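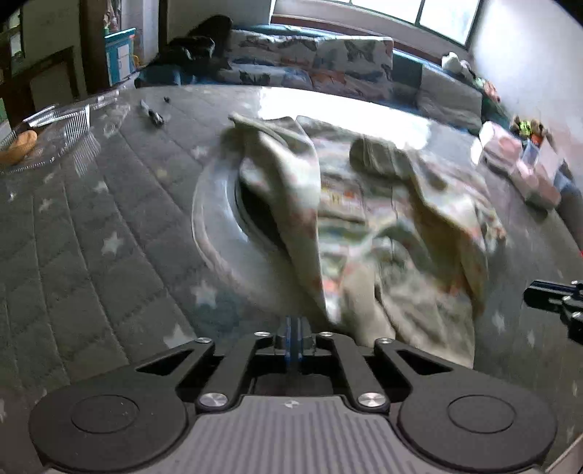 Quilted mattress cover keeps riding up under the blanket. Does anything work?

Posted by Busisiwe Xaba, 20/05/2021
Viewed 363 times

I have a grey quilted mattress cover with little white stars on it, chosen by a six-year-old, and a thin cream blanket with a busy print that goes on top. Every morning the blanket is in a heap in the middle and the cover has come up at the side in a sort of shiny wave, with a gap under it big enough to lose a sock in. I have lost a sock in it.

The mattress is a Zatura single, one of the deep ones. The cover is a Nel and says it fits up to 30 cm, and the mattress measures just under that, so on paper we should be fine. I have washed the cover twice, both times at 40, and dried it on the line. It has elastic all the way round but the elastic seems to have retired.

What I'd like to know:
Is there a way to make it stay down without buying a new one?
And is there a sensible way to fold a small soft blanket so that it stays folded for longer than it takes me to leave the room?

I'd prefer not to use safety pins, given who sleeps in it.

Zinhle Gumede
Marked as helpful by 10 people

Take everything off and look at the corners first. With a deep mattress the cover usually goes on a bit crooked, one corner hogs all the slack, and the spare has to come up somewhere. Do the two corners at the wall end, then go diagonally for the others, and pull from underneath. Don't smooth it from the top. Smoothing just moves the wave to the other side of the bed, where it waits for you.

If the elastic really has gone, get sheet straps, the ones with a clip on each end. They go under the mattress corner to corner, well away from the child. I've had a set from Besteck on my son's bed for two years and the only thing wrong with them is that you have to undo them on laundry day and swear a little. You can also unpick a few centimetres of the hem, thread new elastic through and sew it shut, but measure the old elastic first and go shorter than you think. Mine was a good hand's width shorter and it's still not what I'd call tight.

For the blanket: shake it out, lay it flat on the bed, fold it in half longways, then longways again so you've got a strip, then roll it from one end. A roll survives being sat on. A folded square of thin blanket is a heap that hasn't happened yet. Keep it at the foot end, and if it has a label put that on the inside of the roll or it'll annoy you every day as it does me.

prarmont_fan

just buy a bigger cover. Prarmont do them extra deep, got ours in May. never moved since, though to be fair it's on the spare bed and no one has slept in it

Busisiwe Xaba

Thank you both. It was a corner. It was one corner, at the wall, and it had been tucked under itself since I don't know when. Straps ordered anyway as I don't trust it. The blanket roll lasted until teatime, when it became a snake, but it was still rolled, so I'm counting that. Also found the sock.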